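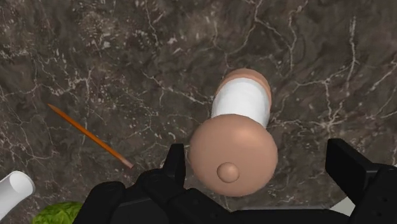 How long does a demonstration visit to the Ralberg simulation cell take?
A standard visit runs 21 minutes at the operator station, plus time for setup and questions. Most groups should allow one hour.

Ralberg Tabletop Demonstration Package
Supplied by Janssen, Raslow office

Overview
The Ralberg package is a simulated pick-and-place station used for open days, customer visits and acceptance reviews. It consists of an arm model, a two-finger gripper model, a set of household objects and a rendered room. The package runs on one workstation. No physical arm is required on site.

Visitors see the same control screens an operator would use for daily work. A session starts from a stored layout or from a random one. Views can be taken from the room or from the gripper, and the two can be displayed side by side on separate monitors.

Included in the package
Simulation software with a one-year site license
Object library with 1,341 models
Cistska task editor
Presenter guide, 496 pages, PDF
Two hours of remote setup

Demonstration program
The presenter opens with the room view and moves the arm through its range at reduced speed. The second part covers approach and alignment. The third part is open to visitors, who may enter a target position and start a run. Each run can be paused at any point and stepped backward.

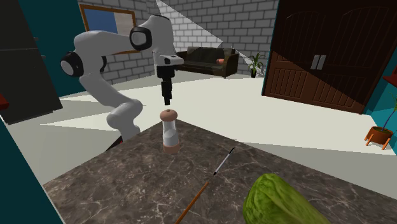

Approach height is set in the task editor and applies to the lowest point of the fingertips. The default value suits boxes and cans. Tall objects with a narrow top need their own setting, and the value should be checked from the side before the run continues. With the pepper mill, the small knob on the cap is the highest point of the object, so clearance is measured from the knob to the fingertips. If the object is changed during a visit, the presenter should reload the layout before the next run.

Logging
Every run is written to a log with joint positions, gripper opening and contact events. The log holds 1,000 runs before the oldest entries are overwritten. Files can be exported as CSV during or after a session.

Site requirements
Workstation with a dedicated graphics card
Two monitors, or one monitor and a projector
Standard wall outlet
Network connection for license activation only

Booking a visit
Demonstrations are held at the Raslow office in the morning and the afternoon. The December open day needs no appointment. For all other visits, send the group size and any objects of interest with the request. Objects outside the library can be modeled for an added fee; dimensions in millimeters are required.

Ordering
The package is sold as a single item. Additional object sets and license extensions are listed under Accessories. Existing Cistska license holders should enter the license number at checkout.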